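手首カメラの自動露出が白い作業面で暴れて、把持点推定が安定しません

投稿者:netsuke_arm
カテゴリ:認識・制御ソフト
タグ:手首カメラ/露出/セグメンテーション/Prollport

卓上アームで小物の把持をやっています。構成は、ミドルウェアがProllport、認識がMalinowskiの標準セグメンテーション、把持計画は自作のPythonノードです。カメラは手首に固定した小型のもので、露出もホワイトバランスも自動のままです。

困っているのは、対象物がない白っぽい面にカメラが向いたときに、認識ノードが面のムラを物体として返してくることです。信頼度の閾値は12から22まで上げてみました(Malinowskiの設定画面の値です)。22にすると誤検出はかなり減りますが、今度は薄い色の部品を取りこぼします。深度は使っていません。

誤検出が出やすいのは次のような画です。

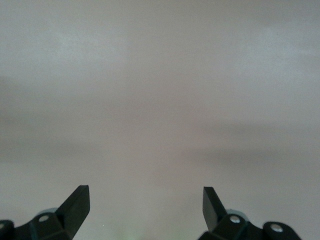
手首カメラの画像。指の間には何も把持していない状態

左の中ほどと、右のそれより少し下に暗い帯があり、どちらもマスクとして返ってくることがあります。左右の指先も、ときどき物体扱いになります。

質問は2つです。
・露出を固定すれば直る種類の問題でしょうか。
・指の部分は学習し直さないと消せないでしょうか。

12月の展示までに動かしたいので、再学習はできれば避けたいです。

────
kabe_no_shiro
回答日時:18:40

順番に書きます。

まず指の部分ですが、再学習はいりません。カメラが手首固定なら、指が画像のどこに写るかは開閉量だけで決まります。開閉量ごとにマスク画像を作っておき、推論の後段で重なった領域を捨ててください。うちでは全閉から全開までを19段階に分けて用意し、現在の開度に一番近いものを選んでいます。指の輪郭ぴったりで切ると縁が残るので、数ピクセル膨張させておきます。画像を見ると指の後ろに青緑っぽい丸い部品も出ているので、これもマスクに含めたほうがいいです。ネジの頭も明るく写っているため、輝度で指を抜こうとすると穴が開きます。形で抜いてください。

次に露出です。固定はしたほうがいいですが、それだけでは直らないと思います。帯は境目がなく周囲に溶けているので、照明ムラか影に見えます。それなら固定しても帯は残ります。固定で得られるのは、フレーム間で同じ値が出ることです。自動のままだと、黒い指の占める面積が変わるだけで背景の明るさが動くことがあり、閾値をいくつにしても合いません。

そのうえで、検出されたマスクの輪郭に沿って勾配の平均を取り、低いものを落とすフィルタを入れてみてください。物体ならどこかに硬い縁があります。この画の帯のようなものには縁がありません。ただ、面にピントが合っていないようなので、同じ距離に物体を置くと物体の縁もぼけます。フィルタをかける高さは、ピントが合う範囲に限定する必要があります。

処理の順番は、指マスク、勾配フィルタ、信頼度の閾値です。閾値を最後にすれば、12に近いところまで戻せるかもしれません。

────
tonari_no_node
回答日時:21:15

うちはJandsteadに替えたら直りました。設定はほぼ初期値です。Malinowskiは白背景に弱い印象があります。

────
sagyou_dai3
回答日時:23:05

上の方のマスクの話に補足です。認識側だけでなく、計画側にも状態を持たせたほうが楽です。

面に対象物がないと分かっている区間(退避中、置いた直後の上昇中など)では、そもそも認識結果を購読しないようにします。Prollportならノードの有効・無効をサービスで切り替えられるはずです。切り替えた直後は古いメッセージがキューに残っているので、タイムスタンプを見て捨ててください。これを忘れると、止めたはずの検出結果に向かってアームが動きます。うちで一度やりました。

あと、1フレームだけの検出で把持に入らないこと。手首が動いている間に数フレーム続けて検出し、ベース座標に変換した位置が一致したものだけ採用します。物体なら視点を変えても面上の同じ位置に残ります。カメラの周辺減光や自分の腕が落とす影なら、手首と一緒に動くので外れます。机側に固定された影は残るので、そちらは勾配フィルタに任せます。

座標変換にはハンドアイの校正が必要です。まだならAndarariの校正パッケージが手軽です。校正板は、ピントの合う距離で撮ってください。

────
netsuke_arm(質問者)
補足日時:翌日 9:30

ありがとうございます。露出を固定して、指マスクを入れました。指の誤検出は出なくなりました。帯のほうは減りましたが、まだ残ります。

勾配フィルタはこれからです。面の高さではピントが合っていないので、撮影姿勢を変えられるか先に見てみます。Jandsteadへの乗り換えは、展示が終わってから検討します。

校正は前にやったきりなので、やり直してから複数フレームの一致判定を試します。結果が出たらここに追記します。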